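Print this page | E-mail this page

KUNDVILLE SOCIAL ROOM – HOUSE MEETING, OCTOBER
Minutes (typed up fast, corrections to Sawsan pls)

Present: Eoin Tully (chair), Sawsan Sfeir (minutes), Fotis Sfakianakis, Róisín Ní Chonaill. Tomás Ó Flaithearta joined at item 3, parking.

Started 6:40 pm.

1. Last minutes
Taken as read. One fix: the folding chairs went to the Ní Bhriain hall on loan, not for good. Eoin to get them back before the supper.

2. Money
Balance $1,457 after the electric. Fotis wants $100 held back for glassware. Agreed. Róisín asked whether the deposit for the Bumton evening is in that number. It is. Still waiting on the receipt from them.

3. Harvest supper
18 signed up so far. Room holds more but Eoin would like to stop there, last year people ate standing in the hallway. Tomás disagreed, says people always drop out. Left open till next meeting.

Menu: soup, bread, two roast dishes, a cold one. Sawsan doing the lentil thing again. Fotis on lamb. No one down for dessert yet. Róisín might, depends on her oven.

Oven in the kitchen still runs hot on the left side. Ovent were called, they want a photo of the label inside the door before sending anyone. Tomás to crawl in there and take it. Until then turn trays halfway thru.

Doors 7 pm, food on at 7:30. Last year's start time was on two different flyers with two different times, so one flyer only, Eoin prints.

4. Cupboards
Long discussion. The tall one by the sink has three kinds of coffee filter in it and none fit the pot. Throw out. Serving spoons to live in the top drawer, NOT in the jug. Róisín labeled the shelves already, please leave the labels on. Good tablecloths are at Sawsan's being washed, one has a candle wax mark that may not come out.

Lids without boxes: bin. Boxes without lids: Fotis wants them for bolts. Fine.

5. Wine and tables

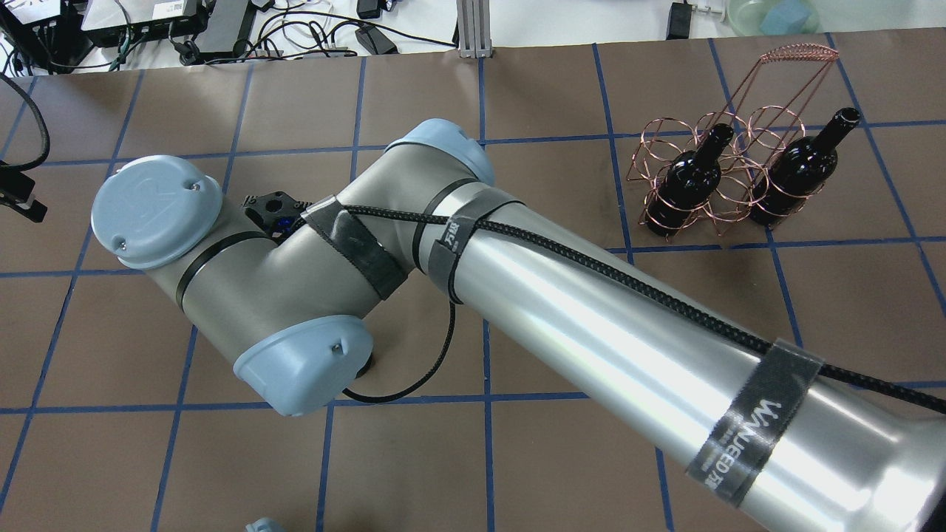
Wine for the supper: bring your own, plus whatever the room puts out. Fotis reported that the bottle buckets leak and should go, which everyone has been saying since spring. Sawsan's proposal was to put bottles straight on the tables in racks and do away with the side bar, less queueing. Round of views. The copper-colored wire rack is the sort of thing she means, two rows of rings and a tall handle so you can pick it up and walk it down the table. Eoin likes it. Tomás worried about people reaching over it for the bread. Róisín said put it at the end by the wall then. Agreed, racks at table ends, buckets out. Sawsan to ask round for more, any metal, doesn't have to match.

Red out of the storeroom by mid afternoon, it was far too cold last time. White stays in the fridge until people sit down. Corkscrews: only one was found at the last supper, Fotis bringing 2 from home and wants both back.

Water jugs on every table this time. Ice from Tomás.

6. Cleaning up after
Rota went badly in spring, same people at the sink until midnight. New idea from Róisín: each table clears itself and scrapes its own plates. Glasses washed by hand, seperate from the pots. Empties go in the crates by the back door, Eoin drives them to the bottle bank next morning.

Floor mop head needs replacing. Eoin has one.

7. AOB
- Back door sticks when it rains. Tomás will plane it.
- Lost: one gray casserole lid, one child's mitten. Found: reading glasses, in the bread bin.
- Fotis asked about music. Not decided, no speeches tho.
- Key for the storeroom goes back on the hook every time. Every time.

Actions
Eoin: chairs, flyer, mop head, empties
Sawsan: racks, tablecloths, lentils
Fotis: glassware, lamb, corkscrews
Róisín: dessert (tbc), table clearing note
Tomás: oven label, ice, door

Closed 8:05 pm. Next meeting same room, Eoin will send the time.

Print this page | E-mail this page

Recent items
House meeting minutes, September
Spring supper: what we spent
Borrowing tables and chairs
Kitchen shelf list (updated)
Bumton evening: lifts and parking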